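2 min read

Thursday, November 30, 2023
By Britta Hamann

The Keynote

The badge said SPEAKER, which Marian took to be a clerical error. Her blog about canal towpaths had 1,065 readers, if you believed the counter, and she didn't. The counter had once gone up by 50 while she was in the bath.

"You're our heritage voice," said the young man from Skusura, who were paying for the weekend. He handed her a tote bag. Inside were a lip balm, a notebook and a voucher for 300 credits towards something called Sikder.

"What's Sikder?"

"It's a community layer."

She waited for the rest of the sentence. He smiled and moved on to a woman with a pushchair and a ring light.

Marian had been promised a crowd in the Kudlow Room. The Kudlow Room had four people in it, and one was eating a baguette with the air of a man who had chosen the seat for its distance from everybody else. She talked about lock gates at Pruklow. She talked about the winter she wrote every day, when her only comments came from a firm selling gutters. The baguette man wrote something down, or drew something. From the stage it was hard to say.

Afterwards he came up to her.

"I read yours," he said. "The one about the heron."

"Everyone says they read the heron one. It's at the top."

"You got the bridge wrong. It's number 4, the one with the iron rail. You put it after the bend."

She opened her mouth to tell him he was mistaken, and then tried to see the bridge, and couldn't put the bend anywhere.

On the train she looked up Sikder. The page asked for her date of birth, so she closed it.

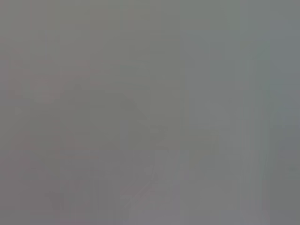 PRUKLOW, April

The bridge was before the bend. Marian stood on it for a while in the rain and then walked back to the bus stop, working out how to word the correction so that it would sound like her own idea.

Get new stories by email once a month. Unsubscribe at any time.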